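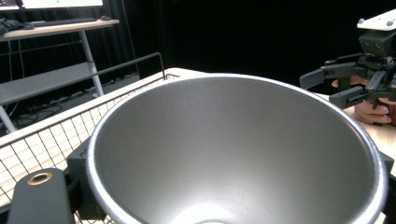
双手工位：锥形金属碗和黑色支座，右侧为手持夹爪，后面是白色网篮

工单 522
工位：Bririer 双手示教台（Jasholm 实验区，黑帘那一侧）
设备：Holtik 手持夹爪一对，左手、右手各一把
软件：Ejigu 录制端
报修人：Sang Lưu
处理人：Mirta Acuña
建单日期：2022年7月29日
优先级：中
状态：已解决，留观察项

问题描述（Sang Lưu）

右手夹爪空夹闭合以后，Ejigu 里显示的开度回不到零。刚开机标完零是好的，录一阵子就开始飘，越录越大，最后停在 2 毫米上下不动了。把夹爪放下，什么都不碰，再拿起来捏一次，有时候能回来一点，有时候回不来。

左手那把是另外一个毛病：位姿轨迹会突然跳一下。跳的时候我基本都在往金属碗这边伸，镜头朝着碗里面。离开碗口再去网篮那边就平了。

我试过的：重启 Ejigu，没用。换 USB 线，没用。右手重新标零，能好一小会儿，然后又飘。左手镜头擦过了，擦得很干净，照样跳。

顺便说一句，这个工位自从换了现在的支座以后真的好用太多了，碗放进去以后手碰到也不会满桌跑，所以特别希望这两个毛病能治好，我还想接着录！

回复（Mirta Acuña）

收到，太好了，描述写得这么细，省我半天功夫。两把夹爪的毛病我先分开看，别急着认定是同一个原因。

右手：标零之后慢慢飘，放下又能回来一点，听着像机械上的东西，连杆发涩或者编码器磁铁松了，都有可能。软件问题一般不会这么有耐心地一点一点变。

左手：只在朝碗里看的时候跳，先怀疑视觉跟踪。碗内壁是拉丝的金属，越往底部越亮，碗底还有一块特别白的亮斑。镜头一凑近，画面里大半都是这种平滑的灰色渐变，跟踪算法能抓的角点没几个，偏偏亮斑还会跟着镜头动。

麻烦先帮我做两件事，不用拆东西：
右手夹爪，捏到底，保持住，看开度数值是稳在一个数上还是在抖。
左手夹爪，不要进碗，对着网篮慢慢扫一遍，存一段录像，文件名里写上“网篮”。

回复（Sang Lưu）

做完了。

右手捏到底，数值很稳，就停在那里，一点不抖。松开再捏，停的位置不完全一样。用力捏比轻轻捏要小一点点。

左手扫网篮，轨迹漂亮得很，一下都没跳。白色铁丝方格看来是跟踪算法的最爱。文件放在共享盘 Bririer 目录里。

我又多做了一个：左手手指去碰碗边，镜头保持看着桌面，不往碗里看。这次没跳，但是指尖碰到碗边的位置和 Ejigu 里算出来的位置对不上，差了一截。这个以前没注意过。

回复（Mirta Acuña）

“用力捏比轻轻捏要小一点点”，这句话价值连城！磁铁松动的话不会跟捏的力气有关系。连杆里有地方在较劲，手一使劲就把它压过去了。我下午带工具过来。

左手指尖位置对不上这件事要单独记一笔，很可能是手指本身的安装。谢谢你多做的那一步。

现场记录一：右手夹爪连杆

先断开右手夹爪的数据线，把夹爪横放在桌上，爪口朝外。不通电，只用手感检查。

食指轻轻推扳机，推到快闭合的地方能感觉到一个很小的台阶，过了台阶爪口才合严。反过来松开，弹簧把爪子拉回去，听得到一声很轻的“嗒”。两侧的手感不同，靠里那一侧的连杆明显要紧。

把靠里一侧的铰链螺栓逐个检查，拧松一点再试，每次只动一个，试完记下来再动下一个：
指根处的螺栓，松了以后没有变化，拧回原位。
中间连杆的螺栓，松了以后台阶消失大半。
爪尖那一节的螺栓，松了以后没有变化，拧回原位。

中间连杆的螺栓取下来看，垫片边缘压进打印件里了，孔口周围起了一圈毛边。黑色打印件上起黑色毛边，光靠眼睛很难发现，指甲一刮就知道。螺栓拧得太紧，垫片又偏小，转动的时候毛边一直在往孔里卷，所以才会越录越涩，标零只能管一会儿。整个过程一下子就说得通了，我当时高兴得差点把螺丝刀扔了。

处理：
用刀片把毛边削平，孔口用细砂纸转着磨几下，吹掉粉末。
换大一号外径的垫片，垫片两面点一点干性润滑剂，不要用油，油会沾灰。
螺栓拧到连杆没有晃动为止，再退回一丝丝，保证连杆靠自重能慢慢落下来。
螺母一端点低强度螺纹胶，注意不要让胶流到转轴上。

另一侧的同一颗螺栓也拆开看了，垫片刚刚开始压印，还没有毛边，一并换掉。

装回以后推扳机，台阶没有了，爪口合得很顺，手感像新装的一样！顶上那块白色安装板的螺丝也顺手过了一遍，都是紧的，没有动它。安装板的位置关系到外参，没松就别去碰。

现场记录二：左手手指

左手夹爪的手指顶面埋着一颗黄铜热熔螺母，指尖的软垫支架是靠它固定的。把支架拆下来检查。

螺母本身没有松。用一颗长螺丝拧进去，轻轻左右扳，螺母和打印件之间没有间隙。先排除这个最坏的可能，真是松了口气，热熔螺母一旦转动，整根手指就得重新打印。

问题在螺丝长度。拆下来的螺丝拧到底的时候，螺丝尖已经顶到孔底了，螺丝头却还没有压住支架，所以拧的人感觉“很紧”，支架其实可以前后滑动。指尖每碰一次碗边，支架就往后退一点。这就解释了 Sang 说的位置对不上。

查了一下零件盒，长短两种螺丝混在一格里，头型完全相同，不并排摆着比根本看不出来。

处理：
换短螺丝，先不装支架单独试拧，确认不会顶底。
支架靠着手指前端的台阶推到位，按住，再上螺丝。
上紧之后用手指推支架，前后左右都推一下，不动才算好。
零件盒里两种螺丝分开放，长的那一格贴了标签。

现场记录三：碗里丢跟踪

把左手的录像一帧一帧翻过。跳点都出现在同样的情形下：画面下半部全是碗内壁，特征点掉得厉害，掉到最低的时候算法就拿碗底亮斑附近的几个假点去凑数。亮斑是反光，镜头一挪它也挪，位姿自然就歪了。

背景那条黑色帘子也帮不上忙。帘子褶子很软，颜色又暗，算法在上面同样抓不到东西。画面上方是帘子，下方是金属，中间只剩一条浅木色桌面，难怪它要发脾气。反而左边的网篮和后面那张桌子的白色桌腿一直能提供稳定的点，只要画面里还留着它们，轨迹就没跳过。

试了几种办法，按先后顺序写：

曝光。原来是自动曝光，镜头一进碗就往下压，桌面跟着变暗，能用的点更少。改成固定曝光，值按桌面来定，碗底过曝就让它过曝。改完跳点少了很多，但没有完全消失。

特征点筛选。Ejigu 录制端里有一项亮度上限，默认没有打开。打开以后过曝区域里的点不参与计算。这一项效果最好，一打开，假点就干净了，看着曲线一下子平下来，特别过瘾！

桌面纹理。在碗支座右边的浅色桌面上贴了一小张带不规则花纹的哑光贴纸，贴在夹爪平时经过的那一块。效果有，但是不大。先留着，不碍事。

进碗角度。让 Sang 进碗的时候手腕稍微外翻，镜头斜着看碗口，画面里多留一点碗沿外面的东西。他练了几次就顺手了，动作看上去跟原来没有多少区别。

没有试的：往碗里喷消光剂。效果肯定好，可是这样一来碗就不是原来的碗了，录出来的数据也变了味，不考虑。

复测

右手和左手都重新标零，标零前夹爪在桌上静置，等读数不再变化。

右手空夹：连续开合 200 多次，每次捏到底都回零，轻捏、重捏没有差别。
右手夹碗沿：夹住、松开、再夹，开度读数每次一致。
左手指尖碰碗边：碰同一个位置，Ejigu 算出来的点落在一处，支架没有移动。
左手进碗：由 Sang 操作，连续录 30 分钟，轨迹没有跳点。
双手一起：左手扶碗，右手把东西从网篮里拿过来放进碗里，两边轨迹都平滑，时间戳对得上。

复测过程中遇到一个小插曲，右手的数据线接头插得不到位，Ejigu 报了一次掉线。插紧以后没有再出现。桌子底下的线缠成一团，拉扯的时候很容易带到接头，下次有空把线理一理。

回复（Sang Lưu）

太爽了！右手捏起来完全是另外一把夹爪的感觉，之前我还以为那个台阶是设计成那样的，捏到头“咯噔”一下，我一直当它是到位提示……

有一个问题：出问题之前录的数据怎么办？右手开度飘的那些还能不能用？

回复（Mirta Acuña）

哈哈，到位提示，这个说法我要记下来。

旧数据分三种情况处理。

只有右手开度飘的：可以救。每段录制开头都有一次空夹闭合，结尾也有一次，用两头的读数做线性修正。飘得慢，线性够用了。修正过的文件名后面加“开度修正”，原始文件不要删。

左手有跳点的：跳点前后截断，中间那段扔掉，剩下的如果动作还完整就留着，不完整就整段不要。不要用插值去补，补出来的轨迹看着很漂亮，其实手根本没有那样走过。

左手指尖碰碗边的：这个比较麻烦，支架是一点一点退的，没有办法知道某一段录的时候退到哪里了。位姿本身没有问题，指尖位置不可信。先单独放一个目录，标明“指尖偏移未知”，训练时要不要用，由用数据的人自己决定。

修正脚本我今晚写，写完放在共享盘，和原始数据同一级目录。

回复（Sang Lưu）

明白。截断那部分我来做，我自己录的我认得出来。

另外，长螺丝那件事可能是我干的。一月份换软垫的时候我从那个格子里拿的螺丝，拧着挺紧就没多想。

回复（Mirta Acuña）

没关系，换了我也会拿错，那两种螺丝长得太像了。现在分开放就好。下次换软垫喊我一声，我想看看软垫背面磨成什么样了，一直挺好奇的。

日常检查（新增，贴在工位旁边）

开录前
两把夹爪各空捏几次，手感要连贯，中途不应有台阶或“嗒”声。
捏到底看开度，不回零先查连杆，不要直接重新标零盖过去。
推一推左右手指尖的软垫支架，不应滑动。
碗放进支座后用手按一下碗沿，碗不应晃。
确认曝光为固定模式，亮度上限已打开。Ejigu 升级以后这两项会恢复默认，升级完务必再看一眼。

录制中
进碗时手腕稍外翻，画面里留一部分网篮或桌面。
听到异响就停，把当前这一段标记出来再检查。

收工后
夹爪平放，爪口张开，不要压着扳机。
碗内壁和碗沿擦干净，用干布，不用带研磨的东西，拉丝面磨花了反光会变。
数据线绕大圈，接头不要受力。

换件备注
铰链垫片用大外径的，旧规格的已经从零件盒里拿走。
螺栓不要拧死，连杆能靠自重落下来就对了。
软垫支架用短螺丝，先试拧，后装支架。
热熔螺母不要用长螺丝硬顶，顶久了会被推松。

观察项
右手中间连杆的孔口削过毛边，孔径可能略微变大，过一阵子再检查有没有晃动。晃动明显就换打印件，备件的打印文件在共享盘 Holtik 目录。
桌面贴纸的边角是否翘起，翘了就撕掉重贴。
桌下线缆待整理，Sang 负责。

处理结果：两把夹爪均恢复使用，Bririer 工位重新开放录制。
关单人：Mirta Acuña

关单后补充（Sang Lưu）

线理好了，用魔术贴绑在桌腿上，右手那根单独走了一路，怎么拽都带不到接头。今天录了一整个下午，右手开度从头到尾没有飘，左手也没有跳！修正脚本跑过旧数据了，只有一个文件报错，是开头忘了做空夹闭合的那段，我把它挪到待定目录了。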